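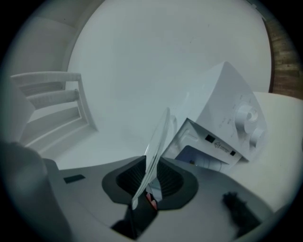
Wrist view, white appliance with two round knobs, clear finger in front. From the Tronel set.

Tronel handheld set: notes on labeling rules

Read this before you cite the success numbers. Tharindu Mridha and I wrote the rules in August and I trust maybe half of them.

Contents
578 clips recorded with handheld grippers in ordinary rooms. 133 involve an appliance with knobs. The rest are tabletop work. No force data.

Rule 1. Name the object only if the clip shows what it is. A white box with two knobs is "appliance, two knobs" until the door, the inside or a readable label says otherwise. Annotators hate this rule. The first pass had "microwave" and "toaster oven" on the same unit, so it stays.

Rule 2. Don't record a knob setting from the wrist view. The lens bends everything near the rim, chairs lean, and the small print around the dials can't be read. Write "unreadable."

Rule 3. Mark contact only when the fingertip visibly meets the surface. The fingers are clear plastic and people guess. Jamila Khan relabeled 58 clips under this rule and disagreed with the original label often enough that I would not train a contact detector on ours.

Rule 4. "Success" means the end state is on camera. Stemora's guide accepts the operator's word. We don't, and our rate looks worse for it.

What the rules do not cover
Safety. Following this file does not make a recording session safe, whatever the Flasow checklist implies. It has a box for "area clear" and no definition of area.

Agreement between annotators was checked on 228 clips, by two people who sit next to each other. Treat it accordingly.

Open items
- Rule 3 needs a wording for partial occlusion
- Split by room, not by clip (Niilo Riihimäki has the list)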